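Section 3: Setting up the table, leveling, first week of use

For the Pellon table, 2001 frame and 2088 frame. Same steps for both unless it says otherwise. If you have the older Serkton legs, stop and get the Serkton sheet, the bolts are different.

What should be in the box

Top, wrapped in foam
Two leg frames
Crossbar
Bag A: long bolts and washers
Bag B: short bolts
Hex key
Four leveling feet
Cable tray (2088 only)

Something missing? Call Lokside parts before you start, not halfway through. Have the frame number handy. It's on the sticker inside the left leg.

Before you start

Two people. The top is heavy and the corners chip if you stand it on end. Lay a blanket down first. Concrete floor, two blankets.

Don't use a power driver on Bag B. The inserts in the top strip out and you can't fix that at home.

Building the frame

1. Top goes face down on the blanket. Leave the film on the good side for now.
2. Set the leg frames at each end, stickers facing in.
3. Crossbar between them. Slot side toward the back edge.
4. Bag A bolts through the crossbar, washers on, finger tight only.
5. Bag B bolts through the brackets into the top. Finger tight again.
6. Check that both legs stand square. Push on them a bit. If one leans, loosen its bolts and start that side over.
7. Now tighten everything with the hex key. Bag A first, then Bag B. Snug is enough.
8. Screw in the leveling feet all the way.
9. 2088 only: hook the cable tray on the crossbar. It clicks. No click means it's in backwards.

CAUTION: Do not flip the table by dragging it over on two legs. Lift it clear, turn, set down. Bent legs are not covered.

Leveling

1. Put the table where it's going to live. Moving it after means doing this again.
2. Lay a level along the front edge, then along one side.
3. Low corner: turn that foot counterclockwise, as seen from above, until the bubble centers.
4. Recheck the other direction. It will have moved.
5. Press down on each corner. Any rock, turn the loose foot out untill it touches.

Note: do not turn a foot out past the painted ring. If you need more height than that, use the Magalhães pads (sold in fours, ask parts).

Taking the film off

Start at a corner, pull low and slow. Room temperature if you can manage it, cold film tears. Leftover bits come off with a thumb. No blades. Sticky patch underneath: soapy water, leave it a minute, wipe.

Cleaning and daily care

Dry stuff first, always. Wet cloth on top of grit and you've just sanded the finish. Paper too, wet paper sticks and some inks bleed into a white top. Pick up scraps by hand, brush the small bits off toward an open edge, then wipe.

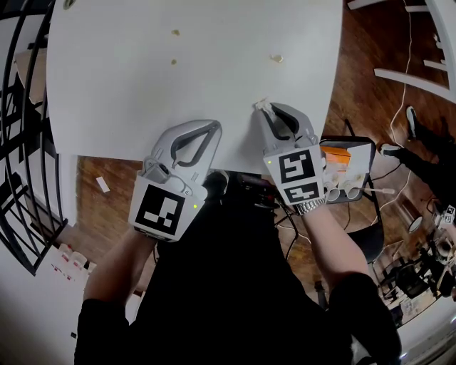

Fig. 3-4. Small specks and a torn scrap of paper on a white top. Clear these before any wet cleaning.

1. Brush or pick off anything loose.
2. Damp cloth, wrung out well. Drop of dish soap.
3. Wipe in long strokes, edge to edge.
4. Second cloth, plain water.
5. Dry it. Pay attention to the seam where the edge strip meets the top.

Do not use: scouring powder, steel wool, acetone, anything with bleach. Melamine sponges are okay on the underside and the legs. On the top they leave dull spots you only see with a lamp on.

Note: watches, bracelets and belt buckles scratch. Pens are fine on the top if wiped the same day. Permanent marker, use rubbing alcohol on a cotton pad, small circles, rinse right after.

Hot things: use a mat. Coffee mug is OK, pan isn't.

Load

100 pounds max, spread out. Less if it's all in the middle. Don't sit on it. Don't stand on it to change a bulb. Clamp-on lamps and vises: back edge only, with a scrap of wood or thick card between the jaw and the top, and keep them off the edge seam.

After the first week

Bolts settle. Go back round with the hex key, Bag A then Bag B, same as before. Check the level again while you're down there. After that, once a season does it. If you're on carpet, check more often, the feet sink.

Quick fixes

Table wobbles: one foot is short. See Leveling, step 5.
Creaks when you lean on it: crossbar bolts. Tighten the two at the back first.
Edge strip lifting: stop wiping over it, call parts. Don't glue it yourself, the wrong glue yellows.
Tray rattles (2088): cable tie at each end. Pull snug and trim.
Bolt spins and won't grab: stripped insert. Back it out, leave it out, call parts. Don't put load on that corner.
White haze after cleaning: soap left behind. Plain water, dry cloth, repeat.

Moving it later

Clear the top. Take off lamps and the tray. Two people, lift by the leg frames and not by the top. Through a door: on its side, legs first. If it won't go, take the legs off, don't force it. Keep the bolts in a taped bag on the crossbar or you will loose them.

Changes in this printing

June. Leveling steps rewritten by Yufang Du, bolt order corrected (Bag A goes first, the old sheet had it backwards). Cleaning list checked by Lourenço Teixeira. Throw out older copies of Section 3.

Section 4 covers joining two tables end to end.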